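17 Jul 2022
By Doina Halilović

Checking the grippers on a two-arm Tanholm cell

The Tanholm manual says to re-zero the grippers every 267 hours and leave them alone in between. I don't believe that number. Ours drifted well before it, and the software kept reporting a healthy zero the whole time. Check them yourself.

Park both arms and hit the stop. Wipe the jaws with a dry cloth. Skip the solvent Clotov sells for this, which I tried in December and couldn't tell from the cloth.

Go over the finger screws with a hand driver. Snug is enough. If one turns freely, take it out, clean the threads and put it back with a small drop of threadlocker. Look at the cable too. It needs slack at full wrist rotation, and a tie pulled tight will ruin it.

Release the stop and run the zero routine, left arm first. The routine closes the jaws, reads the motor current and calls that zero. Grit between the jaws also reads as zero, so slide a strip of paper in and close on it. It should drag evenly along the whole face. If it pulls out at one corner, loosen the finger, square it and start over. Write down the offset. Ours was 23 counts on the left and 105 on the right, and the screen said "OK" for both.

Then try a real object. Metal test blocks flatter any gripper. I use glasses in a hard case, with the grip force turned low.

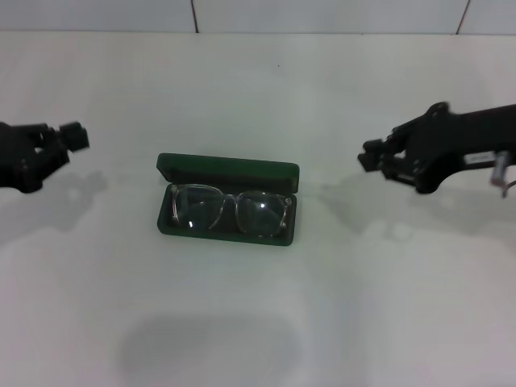
Both grippers at the case, lid up, clear frames folded in the tray.

Close the lid, open it, lift the glasses out and put them back. Stop if a jaw touches a lens. One good run proves very little, so repeat it after the arms have warmed up and compare the offsets again.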